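자취방·원룸 입주 전 안전 점검표 (제가 직접 돌아다니며 적은 코멘트 포함)

이사 다닌 지도 벌써 4번째예요. 첫 집에서는 아무것도 안 보고 계약했다가 겨울 내내 고생했고, 두 번째 집에서는 차단기가 어디 붙어 있는지도 몰라서 깜깜한 방에서 휴대폰 불빛으로 한참을 더듬었답니다. 그래서 이번에는 큰맘 먹고 점검표를 만들었어요! 항목 옆에 (확인), (보류), (요청) 표시를 하고 그 밑에 제 수다를 좀 붙였습니다. 이번 집은 Farquharson이라는 이름이 붙은 오래된 건물 3층이고, 관리는 Grarnero라는 업체에서 해요. 이름만 보면 피자집 같은데 전화는 잘 받습니다 ㅎㅎ

1. 현관과 출입구

현관문 잠금장치 작동 (확인)
도어록 번호를 바꾸고 문 연 상태에서 몇 번 시험했어요. 꼭 문을 연 상태로 해 보세요. 저는 예전에 닫고 하다가 밖에서 덜덜 떨었거든요. 비상 전원 접점은 아래쪽에 있어서 쪼그려 앉아야 보여요.

문틈과 경첩 (요청)
아래 경첩 나사 하나가 헛돌아요. 당장 문이 떨어질 정도는 아닌데 여닫을 때마다 끼익 소리가 나서 접수했습니다. 담당자가 Chih-ming Chien 씨라고 하는데 문자 답이 엄청 빨라요. 나사만 조일지 경첩을 통째로 갈지는 와서 보고 정한다네요.

복도 비상등과 계단 난간 (확인)
비상등은 시험 버튼을 누르니 켜졌고, 난간은 체중을 실어 흔들어 봤는데 멀쩡했어요. 다만 2층 계단참에 누가 자전거를 세워 두셨더라고요. 불나면 거기서 다 걸려 넘어질 텐데... 이건 관리업체에 따로 적어 보냈습니다.

2. 전기

분전함 위치와 차단기 (확인)
신발장 위쪽 안에 숨어 있어요. 누전차단기 시험 버튼을 눌렀더니 탁 하고 바로 내려갔고, 다시 올리니 잘 들어왔습니다. 누르기 전에 컴퓨터는 꼭 끄시고요! 회로 이름이 하나도 안 적혀 있길래 하나씩 내려 보면서 마스킹테이프에 적어 붙였어요. 이 작업이 은근히 재밌습니다.

콘센트 (보류)
방 쪽은 다 괜찮은데 창가 콘센트 하나가 플러그를 꽂으면 헐거워요. 그을린 자국은 없고요. 그래도 전기히터 같은 건 절대 여기 안 꽂기로 했고, 다음 방문 때 같이 봐 달라고 할 생각이에요.

멀티탭 (확인)
쓰던 멀티탭 하나는 전선이 꺾여서 속이 보일락 말락 하길래 과감히 버렸어요. 아깝다고 테이프 감아 쓰지 마세요, 제발. 새로 산 건 Troltora 제품인데 구별 스위치가 있어서 마음에 들어요.

3. 가스와 보일러

계량기와 중간밸브 (확인)
입주일 계량기 숫자는 1,214였어요. 꼭 사진으로 남겨 두세요, 전에 살던 분 요금까지 낼 뻔한 적이 있어요. 중간밸브는 뻑뻑하지 않게 돌아갔고, 연결부에 비눗물을 발라 봤는데 거품은 안 올라왔습니다.

보일러 연통 (확인)
연통 이음새가 벌어졌거나 찌그러졌는지 꼭 보세요. 점검표에서 딱 하나만 골라야 한다면 저는 이걸 고를 거예요. 우리 집 건 단단히 물려 있고 바깥 배기구 앞에도 막힌 게 없어요. 에어컨 실외기 커버가 배기구를 가리는 집도 봤답니다.

일산화탄소 경보기 (확인)
없어서 제가 샀어요. Prernus에서 나온 건전지식이고, 시험 버튼을 누르니 귀가 떨어져 나갈 뻔했네요. 설치 위치는 설명서대로 했고, 건전지는 8월마다 갈기로 달력에 써 놨어요.

4. 욕실

배수와 미끄럼 (보류)
배수구 덮개를 들고 물을 세게 틀어 봤더니 내려가는 속도가 좀 답답해요. 머리카락을 한 뭉치 건져 내니 나아졌는데 (밥 먹으면서 읽는 분들 죄송해요) 며칠 더 써 보고 판단하려고요. 바닥 타일은 젖으면 꽤 미끄러워서 매트를 깔았습니다.

환풍기 (확인)
휴지 한 장을 대 봤더니 착 달라붙어요. 합격! 소리는 헬리콥터 같지만요.

세면대 밑 배관 (확인)
마른 휴지로 이음새를 쓱 닦아 봤는데 안 묻어났어요. 수납장 바닥판도 손으로 눌러 보세요. 물렁하면 예전에 샜다는 얘기예요.

5. 주방

소화기 (요청)
500원짜리 동전만 한 압력계가 달려 있는데 바늘이 초록색 밖으로 나가 있어요. 제조된 지도 오래돼 보이고요. 교체 요청했더니 당연히 바꿔 준다고 하더라고요. 놓는 자리는 가스레인지 바로 옆 말고 주방에서 나가는 쪽이 좋아요. 불난 데로 손을 뻗어야 하면 소용이 없잖아요.

조리대와 주변 정리 (확인)
짐 푸는 동안 제일 어수선해지는 데가 조리대예요. 흔들리는 데는 없는지 모서리마다 눌러 보고, 손 닿는 데 날카롭게 깨진 부분이 있는지도 더듬어 보세요. 그리고 이사 첫 주에는 끼니를 간단히 때우게 되잖아요.
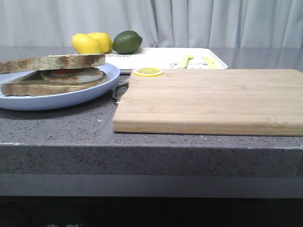 저는 토스터를 쓸 때 규칙이 하나 있어요. 빵이 구워지는 동안은 자리를 안 뜨기! 전에 살던 집에서 택배 받으러 나갔다 온 사이에 연기가 자욱해져서 경보기가 울렸거든요. 부스러기 받침은 자주 털어 주고, 쓰고 나면 플러그를 뽑아 둡니다. 커튼이나 행주, 키친타월 같은 건 열 나는 기구에서 멀찍이 두시고요.

싱크대 누수 (확인)
개수대에 물을 가득 받았다가 한꺼번에 뺐는데 아래쪽은 멀쩡했어요. 그냥 틀어만 보면 안 새다가 이렇게 하면 새는 집이 있어요.

레인지후드 (보류)
필터에 기름때가 어마어마해서 일단 베이킹소다 물에 담가 놨어요. 기름때가 불쏘시개가 된다는 얘기를 들은 뒤로는 그냥 못 넘기겠더라고요.

6. 창문과 대피

방범창과 잠금 (확인)
안에서 열리는 방식인지 꼭 열어 보세요. 고정식이면 불났을 때 못 나가요. 처음엔 빡빡해서 안 열리는 줄 알았는데 윤활제를 뿌리니 부드러워졌습니다.

대피 경로 (확인)
현관에서 1층까지 불 끄고 한 번 걸어 봤어요. 이웃분이 보고 놀라셔서 인사하고 사정을 설명했더니 옥상 문 열쇠가 어디 있는지까지 알려 주셨어요!

남은 할 일
현관 경첩 방문 시간 잡기 (오후 6시 이후만 가능하다고 문자 보냄)
창가 콘센트 점검 같이 부탁하기
소화기 교체품 받으면 압력계부터 보기
욕실 배수구 며칠 더 지켜보기
후드 필터 말려서 다시 끼우기
2층 자전거는 답장이 없으면 한 번 더 연락하기

혹시 제가 빠뜨린 항목이 있으면 댓글로 알려 주세요. 특히 옥탑이나 반지하 사시는 분들은 볼 게 또 다를 것 같은데, 모아서 표에 추가해 둘게요.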